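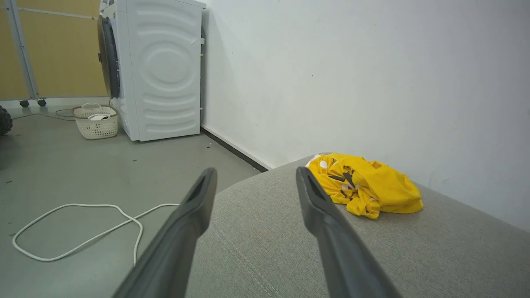 The laundry side of Quezada has always been the part of the building visitors hurry past on the way to the cafe, and for most of its life it has been the warmest, noisiest and frankly chattiest place to work in all of Hedside. Since February it has also been home to a robot, and the people who fold, sort and carry there have had a good many months now to get used to the idea. The job it has been given is the dullest one going, picking up stray pieces and getting them to the wash, and it practices in a corner set up like somebody's living room, with a gray fabric sofa against a white wall, a washing machine and a small white basket on the floor. A crumpled yellow cloth with a cartoonish print, bunched up on top of the upholstery, is just the sort of thing it is asked to find and take hold of between those two dark fingers.

Print this article | E-mail this article

Reading time: 4 minutes

Quezada takes in washing from homes all over the Grundislow side of town, mostly for older people who would rather not wrestle with wet sheets any more, and lately it has begun sending helpers out to the homes themselves. The home visits are where the robot is supposed to come in, one of these days. Nultalell, the small firm that supplies it, wants it to be able to go into an ordinary room with ordinary clutter and come away with the laundry, and the people at Quezada, who have been doing exactly that for years, have been asked to teach it.

Maeve Mac Carthaigh was one of the first to try. She has worked the folding tables for longer than she cares to say, and she told us she took the training shifts mainly to get off her feet for an afternoon.

"I thought I'd be sitting in a chair with a cup of tea, and I was, for the first bit," she said. "Then you start moving the controls and you realize you have no idea how you pick up a shirt. I've picked up a million shirts! You go to tell somebody how it's done and you can't, you have to look at your own hand."

The training shifts run for two hours, and whoever is on them moves the arm by hand controls from a seat nearby while the machine keeps a record of what was done. One good pickup doesn't count for much by itself. Nultalell asks for 100 of each kind of cloth before it will call a lesson finished, and the cloths are dropped any old way so that no two tries are quite alike. Socks went quickly. Fitted sheets, to the surprise of absolutely no one who has ever folded one, are still going on.

Carter Zacharias, who looks after the project for Nultalell, is in the building most mornings and has become something of a regular at the break table. He was quite open about how slow it all is. A person can clear a sofa while thinking about dinner, he said, and the robot needs to have the whole business laid out for it, where the cloth ends and the cushion starts, how hard to pinch, when to give up and try from the other side.

"The folks here spot things my team never would," he said. "Bernadette told me on my second day that we were grabbing everything in the middle, and that you want to go for a fold that's standing up. We changed it that same week."

That would be Bernadette Mulcahy, who runs the sorting room and who was, by her own account, the hardest to win over. She had worked at another laundry years ago when a new folding line came in, and she remembers how many of her friends were gone by the following summer. So when the notice went up at Quezada she asked for a meeting, and then she asked for another one, and she came out of the second with a promise in writing that no one's hours would be cut on account of the robot while the trial lasts. Training shifts pay the same as any other.

"I like Carter, he's a nice young man and he brings good rolls," she said. "I still want it on paper what happens after. A trial has an end to it."

What has changed so far is mostly the shape of the day. People rotate off the tables more often, which the shoulders are thankful for, and the younger staff have been asking to learn how the recordings are checked. There have been grumbles too. The training corner took the spot where the big ironing table used to stand, and the ironing has been squeezed in beside the back door, where it is drafty in winter and there isn't room for two people to pass with a cart.

Ailbhe Cronin, the manager, said she hears about the ironing table daily and means to do something about it before the cold weather. She was also keen to say that customers have been asked what they think. Quezada sent a short letter to all 380 households on its books, and the replies are still coming in, some with a plain yes or no and one or two running to several pages. A few people wrote that they'd be glad of the help but would miss the company, and Cronin has pinned those up in the office.

"The visit is half of why they sign up," she said. "If a machine does the carrying and my staff get to sit down for ten minutes with Mrs. So-and-so, then I'm all for it. If it means the machine goes and we don't, I'm not."

Noreen Tierney, who has had her washing done by Quezada since her hip operation, came in to see the robot for herself and stayed the better part of an afternoon. She said it was very patient and that she wouldn't let it near her good blouses.

Families of staff and customers are invited to see the training corner on 25th July, from two o'clock until closing. Please use the side entrance, as the front ramp is being repaired, and let the office know if you'll need a ride.

Print this article | E-mail this article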